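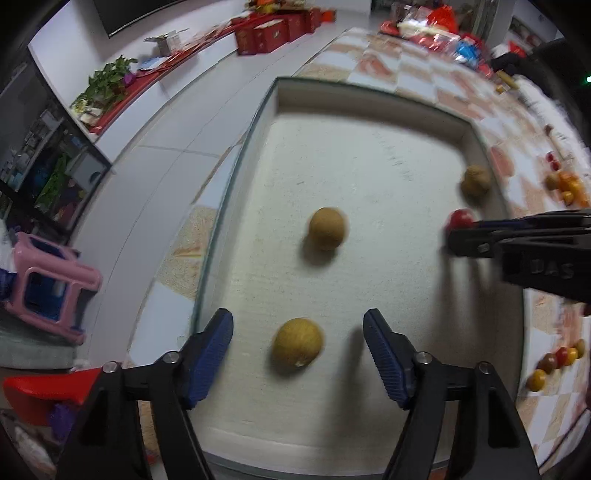

Two hand-held grippers at work over a shallow tray with a walnut and small round fruit in it.

Sorting fruit by gripper: Ridgeway opens its doors, with reservations

June 17, 2022 - For immediate release

Ridgeway, the consumer testing group, has hosted a demonstration day on robot handling of small foods and would like to report on it without the usual trumpets. Members had asked when a machine will be able to pick over a tray of fruit and nuts in an ordinary home. Our answer after the visit is: not yet, and we would be wary of anyone who gives you a date.

Jikus brought the grippers. They are held and worked by people, and the idea is that recordings of people doing the job will later be used to teach a robot arm to do the same. Beston, which is writing the software, took questions in the afternoon. Randix had been due to show a finished arm but withdrew in the week before, giving no reason that we were able to print.

The task was plain enough. Small items go into a tray, one at a time, and come out again. The mix is chosen to be awkward: a walnut is hard and wrinkled, a little tomato-like fruit is smooth and shiny, and a grip that suits one may not suit the other. The pads on the Jikus tool have fine ribs across them, which the firm says help with this. We were given no test results to back that up and have asked for them.

Beston told visitors that its collection stood at 1,504 recordings by the morning of the visit, of which 1,079 had been checked and kept. We asked what was wrong with the rest. The reply was that some were too short and some had been filed under the wrong task, and that a fuller account would follow. It had not reached us when this release was written.

Visitors were given 20 minutes each with the tools. Several of them enjoyed it, and we see no harm in saying so. The comment cards were less kind about the cost, which neither firm would discuss, and about cleaning. A tool meant for food has to be washed, and the answer on how that is done between sessions was vague - a wipe-down, as far as we could gather.

Ridgeway accepts that this is early work and that a family table is a fairer test than a clean bench. We do object to the phrase "kitchen-ready", which appeared twice in the leaflet handed out at the door. A person squeezing a handle is still doing the looking, the choosing and the squeezing. Jikus has agreed to take the phrase out of the next printing.

A further open day is planned, subject to Beston sending the outstanding figures. Places will go first to members who were turned away this time.

Notes to editors
Ridgeway took no payment from Jikus, Beston or Randix for the day. The 2 firms present saw this text before release and asked for changes to the paragraph on cleaning. It stands as first written.

Ends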